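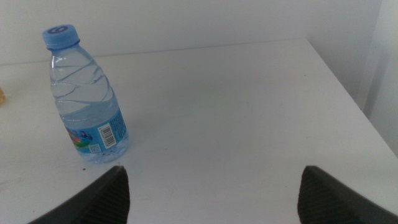 ¿Hace falta beber agua en una travesía de invierno, cuando apenas se suda? Hace mucha falta: el aire frío y seco se lleva líquido con cada respiración, y a los pocos kilómetros de subida el cuerpo lo nota aunque la sed no aparezca.

Senderismo | Noticias breves

La travesía invernal de Brusmont vuelve el viernes 13 de enero, y vuelve con recorrido nuevo. Son 19 kilómetros entre el pueblo y el collado de Borik, con salida y llegada en la plaza del mercado, y quienes ya conocen la zona saben lo que eso significa: hayedo pelado, praderas blancas si la semana acompaña y ese último tramo junto al arroyo que en julio se hace en sandalias y en invierno pide botas de verdad.

La gran novedad es el paso por la cara norte del collado. Hasta ahora la marcha subía y bajaba por la misma pista forestal, un camino cómodo pero algo monótono. Este año el grupo de montaña de Brusmont ha recuperado el sendero viejo de los carboneros, cerrado desde que un temporal tumbó media ladera de pinos, y el resultado es una preciosidad. Lo recorrimos la semana pasada con niebla baja y aun así dieron ganas de repetirlo al día siguiente.

El trazado se divide en dos tramos bien distintos. El primero, hasta el refugio de Shim, es amable y casi llano, perfecto para entrar en calor y charlar. A partir de ahí la cosa cambia - la senda se estrecha, gana altura en zigzag y no da tregua hasta el collado. No hay pasos técnicos, aunque la organización pide llevar bastones y recomienda crampones ligeros si hiela la noche anterior. El aviso definitivo sobre el estado de la nieve se colgará la víspera en el tablón del ayuntamiento.

Habrá 4 puntos de avituallamiento, uno más que en la edición anterior, y en todos se podrá beber. El del refugio servirá además caldo caliente, que ya es casi una institución: los veteranos aseguran que sabe distinto allí arriba, con los guantes puestos y el vapor empañando las gafas. ¡Y tienen toda la razón! En el collado habrá fruta seca, queso de la comarca y bizcocho de nuez. Quien tenga alergias debe avisar al recoger el dorsal.

Sobre la hidratación, el folleto de este año dedica una página entera al asunto y se agradece. Aconseja beber a sorbos pequeños desde el principio, llevar el agua dentro de la mochila y pegada a la espalda para que no se enfríe tanto, y poner las botellas boca abajo cuando se esperan heladas fuertes, ya que el hielo empieza a formarse por arriba y así el tapón queda libre. También recuerda que comer nieve es mala idea: enfría mucho y aporta muy poco líquido.

La inscripción cuesta 20 euros e incluye seguro, avituallamiento y el autobús que sale de Hullbridge a primera hora. El autobús de vuelta esperará hasta que llegue el último caminante, así que se puede ir con calma y parar a mirar buitres todo lo que haga falta. Los menores de edad pagan la mitad y deben ir acompañados por un adulto. Los perros son bienvenidos, siempre con correa en la zona del refugio, donde pasan el invierno varias yeguas.

Para las familias con niños pequeños se mantiene el paseo corto por la ribera, gratuito y sin dorsal. Este año termina en el antiguo lavadero, donde el taller de grabado del pueblo ha montado una pequeña exposición de mapas de la comarca - pequeña, pero maravillosa, con algunas hojas dibujadas a mano en las que el collado aparece escrito de tres maneras diferentes.

Los dorsales se recogen en la oficina de turismo de Brusmont, en horario de tarde. Las plazas para el recorrido largo son limitadas y en la pasada edición volaron, de modo que conviene no dejarlo para el último día.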